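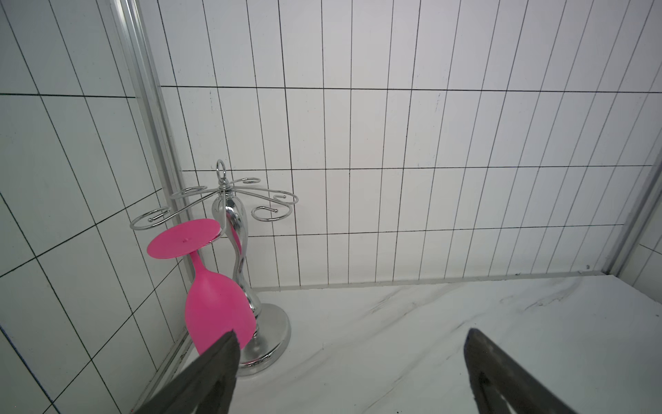
June 22, 2021

Adhesive trial, continued. Third attempt at getting a straight answer out of the Tramden hide glue against the Etitz liquid version, and I am still not convinced either way.

Where we left it: Loan Ung glued up the first set of beech offcuts and I did the second, same clamps, same bench, and got results so far apart that I would have called them different glues. Hers held until the wood tore. Mine let go along the joint line on more than half the pieces. She says my surfaces were too smooth. I say her pieces sat in the clamps over the weekend and mine came out the next morning. Both could be true, and that makes the first round worthless as far as I'm concerned, whatever the summary sheet says.

So, starting again. 41 pairs cut from one board, all planed on the same machine, none sanded. Numbered in pencil on the end grain in the order they came off the saw. Odd numbers Tramden, even numbers Etitz, last pair kept back dry as a reference for the clamp marks. Loan shuffled them before gluing so neither of us knew what was coming next out of the box. Clamp time fixed at 29 hours, for no better reason than that it suits when we are both in.

Tramden soaked overnight, then warmed in the pot. The leaflet says it is ready when it "runs like cream", and I would like to know whose cream. I stopped when it came off the brush in a string and didn't drip. Wrote down the pot setting, for what it's worth, but the dial is loose and I don't trust it to mean the same thing twice.

Etitz straight from the bottle. Bottle has been open since November. Loan thinks that's fine. The maker says nothing I can find about how long it keeps once opened, so we are going on her word and the smell. If the even numbers do badly I'll want a fresh bottle before anyone blames the glue.

Open time is the part I keep arguing with. Everyone repeats that hot glue must be closed up at once or it gels and you get nothing. I left four of the odd pairs sitting open on purpose while I wiped the brush and put the kettle on (9, 17, 23, 31 — marked with a cross). They had skinned over and I clamped them anyway. If those hold as well as the others then a good deal of what I was taught about this is habit. If they fail I will say so here.

Breaking rig: still the lever and the hanging weights. Ackermann have offered to lend their proper tester, but it comes with their man to run it and he'd want the pieces cut to his size, so that's another board and another week. Not yet. The lever is crude but it is crude in the same way for both glues.

Check on the lever: highest reading in the old book is 3581, no units written next to it. Newtons would be plausible, I suppose, but somebody may simply have copied down a stock number. Crossed it out. Please write units.

Also from the old book, the Dralamik figures that got quoted at us last year. They claim hide glue loses a third of its strength if you reheat it twice. I went back to the page and it rests on two joints, one of which has "slipped?" beside it. I wouldn't hang a picture on that. Worth doing properly at some point with the leftover Tramden, which I have put in the fridge in a jar with a lid, labelled NOT FOOD.

Cleaned up the squeeze-out with warm water. Etitz came off the beech more easily, Tramden left a faint shine that 120 grit takes away. Doesn't prove anything about strength but a customer would notice it under a stain.

To do: unclamp together, no peeking. Loan reads the lever, I write, and we swap at the halfway point. Ask about a fresh bottle of Etitz. Tighten that dial.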